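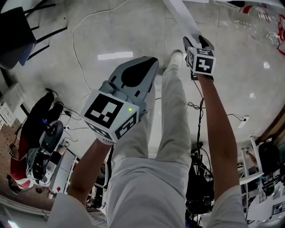

Comparing Hand-Held Grippers: An Interview with Dymphna Ní Mhurchú

29 May 2022

The Clemevum Laboratory has completed the first stage of its comparison of hand-held grippers for recording manipulation tasks. Dymphna Ní Mhurchú, who directed the work, met with Eimear Lynch of the communications office to discuss the method, the results to date, and the questions that remain open before the second stage begins in December.

The comparison covered 2 gripper designs, known within the laboratory as the Serby and the Horgan. Both are held by a person, and both carry printed markers from which position and orientation are calculated. They differ in the shape of the finger pads, the stiffness of the grip, and the distance between the handle and the point of contact. Operators used a matched pair of one design in each session and did not mix the two.

Ms. Ní Mhurchú was asked why the laboratory had chosen to begin with hand-held devices when it already has arms available. "The arm is slow to teach," she replied. "An operator driving an arm by remote control may need most of a morning to produce a set of recordings that a person with a gripper in each hand can produce before the first break. We wanted to know what we give up in exchange for that speed."

In total, 1,599 recordings were made. Of these, 154 were set aside during review. The most common cause was loss of tracking, usually at moments when one hand passed in front of the other or when the operator turned a wrist so far that the cube presented only a narrow face to the camera. "A cube with markers on several faces is forgiving, but it has limits," Ms. Ní Mhurchú said. "When you fold a towel, your wrists go to places you would not predict. We had planned the marker layout around picking and placing, and folding showed us where the plan was thin."

Ms. Lynch asked whether floor reflections had affected the recordings. Ms. Ní Mhurchú said that they had been a concern at the outset. Glossy tile returns the ceiling lights as bright patches, and the automatic exposure of a wide-angle camera will respond to them. The team fixed the exposure at the start of each session and recorded the setting in the log. "It costs you some detail in the dark areas. The black finger pads suffer most. I would still make the same choice."

On the grippers themselves, she was careful not to name a preferred design. The Serby gave more consistent closing force and was rated higher by operators for small parts. The Horgan was easier to hold over a long session, and operators reported less soreness at the base of the thumb. Neither difference was large. "People ask me for a winner, and at this point I would be guessing. The tasks we chose favor the Serby a little. A different list might well go the other way."

She was more definite on the subject of calibration. Each session opened with a short routine in which the operator brought the two grippers together, separated them, and opened and closed the fingers fully. Sessions in which this was hurried could be identified afterward from the data alone. The laboratory now requires the routine to be repeated after every break, including short ones.

Operators were also asked to keep written notes. Several remarked on the weight of the cube mounting, which pulls the wrist outward when the arm is extended. Others wrote that they had begun to move in an unnatural way in order to keep the markers in view. Ms. Ní Mhurchú regards this second comment as the more serious. "If the person is performing for the camera, the recording teaches the arm to do the same. We have to look at that closely."

The second stage will be carried out jointly with the Pudosberg workshop, where the recordings will be replayed on a pair of fixed arms fitted with the same finger pads. A lighter mounting is being drawn up for both designs. Recording procedures and the session log template may be requested from the laboratory office.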